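Curtain-lined table enclosure, part 4: fabric, rail and what sits on the table

The enclosure has been up since May and I have stopped changing the frame, so these are the notes on the soft parts. Anyone who wants the frame dimensions should go back to part 3. The table is the same one, dark gray-green top, black rails front and back.

Fabric

I tried two blackout fabrics. The first was a coated polyester from Runesach. It blocks light well, but the coated face has a sheen, and with a lamp overhead it threw a soft gray patch back onto anything pale. The second was an uncoated woven cloth from Birnbridge, heavier and slower to hang. With the lamp on and a white mug on the table, the patch was gone. I kept the woven.

Cut width matters more than I expected. A panel cut to the exact width of the opening hangs flat for a day, then pulls at the corners and leaves a slit. I now cut each panel 20 percent over and let the extra fall into folds. The folds are uneven on the left side. I have left them that way, as they don't affect the light.

The right-hand panel came from a different bolt. Under a warm bulb it matches. Under a cool one it leans blue-green. If you are buying for three sides, order all of it at once and ask for one bolt.

Washing: cold, no softener, line dry. Shrinkage on my test strip was 3 percent lengthwise and too small to measure across. Wash before hemming.

Tabletop

The surface is matte and I clean it with a damp microfiber cloth. Spray cleaner leaves a film that shows as streaks at a low angle. Lint from the curtains was a nuisance for the first few weeks and has tapered off. A lint roller on the fabric once a week does more good than wiping the table every day.

The rail along the far edge is there to stop small things rolling off the back. It also collects dust in the corner where it meets the top. A dry paintbrush gets in there.

Things on the table

The rule I settled on is that anything left out has to be light in weight, washable and a color I can find against a dark background. Dark items disappear. I lost a black lid on that table for most of a Tuesday.

At present that means a gray-white cup and a salmon-orange piece with rounded corners and a raised rim. The cup is good because the inside is as pale as the outside and I can tell at a glance whether there is anything in it. The orange piece is easy to find but glossier than I would like. It picks up a small white highlight wherever I put it. I tried 90 seconds with a fine abrasive pad on the underside, which dulled it unevenly, and I did not go on to the top.

Still open

The hem on the back curtain is taped. Fanau sells an iron-on hem strip in black that I have not tested on this weight of cloth. I would also like some way to take the back panel down without undoing the side ones first. Hooks are the obvious answer, but hooks need a header tape, and sewing that onto fabric this thick means borrowing a machine with a walking foot.

Current state of the table:

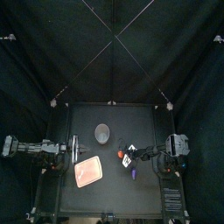 Oyewole: Skip the iron-on strip for heavy woven cloth. Mine let go after the second wash and left glue along the fold. A double-turned hem with size 90 needles went through fine on an ordinary domestic machine, as long as I took it slowly at the corners. Did you wash the blue-green panel together with the others, or separately?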